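Projektbericht: Eine App für den Fahrradkeller – was ich in einem Semester über alte Smartphones gelernt habe

Stand: 11. Juli 2024

Eigentlich wollte ich nur wissen, warum meine App auf dem Handy meiner Mitbewohnerin beim Start sofort wieder zuging. Daraus ist dann mein Semesterprojekt geworden, und ich muss sagen, ich hätte mir deutlich langweiligere Themen aussuchen können!

Die App heißt Buswood und macht nicht viel. Man kann sehen, welche Stellplätze im Fahrradkeller vom Wohnheim Skalbridge frei sind, man kann einen für sich reservieren, und wenn das Rad länger weg ist, gibt man den Platz wieder her. Vorher hing da eine Liste an der Tür (mit Kugelschreiber an einer Schnur, der nie schrieb). Das Backend ist ein kleiner Server, den ich Lūse getauft habe und der im Grunde nur eine Tabelle verwaltet. Spannend ist daran wenig. Spannend wurde es erst, als ich mir angeschaut habe, mit was für Geräten die Leute im Haus unterwegs sind.

Ich hatte am Anfang ganz brav die aktuelle Android-Version als Ziel eingestellt und auf meinem eigenen Telefon getestet. Lief super. Dann habe ich den Link in die Hausgruppe gestellt und am selben Abend kamen die ersten Meldungen: geht nicht, lässt sich nicht installieren, Bildschirm bleibt weiß. In meiner kleinen Umfrage habe ich danach 13 verschiedene Modelle gefunden, und bei einigen gab es seit Jahren kein Update mehr. Ich hatte bis dahin immer gedacht, das sei ein Problem aus der Vorlesung – Fragmentierung, Folie weiter, nächstes Thema. 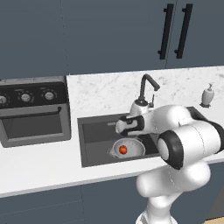
Also habe ich die Mindestversion heruntergesetzt, und damit ging der Ärger richtig los. Zwei Bibliotheken, die ich für die Reservierung benutzt hatte, wollten plötzlich nicht mehr. Die eine konnte ich durch eine ältere Fassung ersetzen, die andere habe ich ganz rausgeworfen und den Kalender selbst geschrieben (er ist hässlich, aber er rechnet richtig). Danach ließ sich die App überall installieren, nur eben nicht überall benutzen. Auf den langsameren Geräten dauerte der Start gemessene 3680 Millisekunden. Das klingt nach nicht viel, aber wenn man mit kalten Fingern vor der Kellertür steht, ist das ewig!

Mit dem Profiler habe ich dann ziemlich schnell gesehen, woran es lag. Ich habe beim Start den kompletten Plan vom Server geholt, alle Stellplätze, alle alten Reservierungen, sogar die gelöschten. Auf meinem Telefon merkt man das nicht, auf einem alten Gerät im Keller mit einem Balken Empfang eben doch. Jetzt zeigt die App zuerst den zuletzt gespeicherten Stand und holt die Änderungen im Hintergrund nach. Damit bin ich bei 787 Millisekunden gelandet, gleiches Gerät, gleiche Stelle im Treppenhaus. Darüber habe ich mich wirklich sehr gefreut.

Dafür gibt es jetzt ein neues Problem, das ich ehrlicherweise noch nicht gelöst habe. Wenn 2 Leute fast gleichzeitig denselben Platz antippen und beide noch den alten Stand sehen, bekommen beide kurz eine Bestätigung. Lūse lehnt die zweite Reservierung zwar ab, aber die Meldung darüber kommt manchmal erst, wenn man die App wieder öffnet. Mein Betreuer meinte, das sei ein Klassiker und ich solle es im Bericht ruhig ausführlich beschreiben. Ich habe drei Varianten ausprobiert und bin bei der simpelsten geblieben: Der Platz wird gelb, bis der Server geantwortet hat, und erst dann grün.

Eine Version fürs iPhone gibt es nicht. Ich habe keins, und nur zum Testen wollte ich mir keins leihen. Für alle anderen liegt eine einfache Webseite auf dem Server, die dasselbe kann, bloß ohne Benachrichtigungen. Komischerweise benutzen die inzwischen auch ein paar Leute mit Android, weil sie keine Lust auf noch eine App haben. Kann ich verstehen.

Im August will ich das Ganze im Wohnheim Fovalby ausprobieren, da ist der Keller größer und der Empfang noch schlechter. Bis dahin muss die Sache mit den Bestätigungen sitzen, und der Kalender bräuchte dringend mal andere Farben.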